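The Bowl at Gallgate

Fiction

The loan form for object 3968 was one page long and had been filled in by two people. The first had typed. The second had used a blue pen and had crossed out the word "dish."

Itzel Aguirre read it on Monday, standing up, in the store at Gallgate. Under "Description" it said: bowl, wood, turned, light color. Under "Maker" it said: unknown. Under "Date" the typist had put 1925, and the pen had added a question mark. Under "Condition" it said: good. She had worked on condition reports long enough to know that "good" meant the person had been in a hurry.

She put on gloves and lifted the bowl out of its crate. The outer wall was smooth and rounded. The rim was thick, thicker than it needed to be for the size. A turner who leaves a rim like that has either stopped early or is planning for knocks. She turned it once under the lamp and wrote: inside slightly lighter than outside. Fine grain lines. No repair found.

The lender was a man in Janunport who had inherited it from an aunt. His letter was clipped to the form. He wrote that the bowl had always stood on the left side of the table, by the wall, and that his aunt would move it back if anyone shifted it. He asked that it be shown on the left. He did not say why and he did not insist. The letter was four sentences, and three of them were about parking.

Itzel entered the request in the file as a display preference, nonbinding.

The table came from Sala in the afternoon. It was a separate loan with a separate number and had nothing to do with the aunt. It had been chosen for its top, a warm medium brown with dark streaks, finished to a gloss. The grain ran at a strong angle once the table was in position, and two of the fitters wanted to rotate it a quarter turn so that it would look straight. She told them to leave it. The floor was level on that line and would not be level on any other.

The clear panels went up last. There were four of them, low, one to a side. Grullov had cut them, and Grullov's sheet gave the order of assembly: back, left, right, front. The fitters did front first, took it off, and started over. The small upright piece went in the far corner, where the drawing showed a V and a number that matched nothing else on the drawing. She initialed it anyway.

At 4:40 she set the bowl down inside. She put it in the middle, as the plan required, and stepped back to check the sight line from the door.

It looked correct. It was 26 inches from the mark on the plan to the door side, and she had the tape out to prove it. She wrote the figure down. Then she read the letter again, including the part about parking.

The plan had been drawn by someone who had never seen the bowl. The letter had been written by someone who had seen it every day for about 8 years, at meals, as a boy, and who had remembered only where it stood. She considered which of these was the better source. In the handbook, a drawing outranks a letter. In the handbook, a deviation needs a reason in the box marked "Reason," and the box is an inch and a half wide.

She reached over the front panel and moved the bowl to the left, close to the panel but not touching it. She leaned on the back panel to do it, toward the right end, and saw afterward that she would have to clean it.

In the box she wrote: lender's practice.

She looked for the cloth, but the fitters had packed it with the tools, and the van was already out on the road. She noted the marks on the back panel in the report, time and position, and signed underneath.
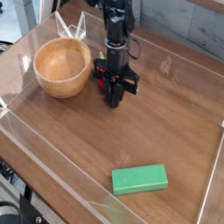 More short fiction

The Key Cabinet
Inventory of a House in September
A Crate for Sala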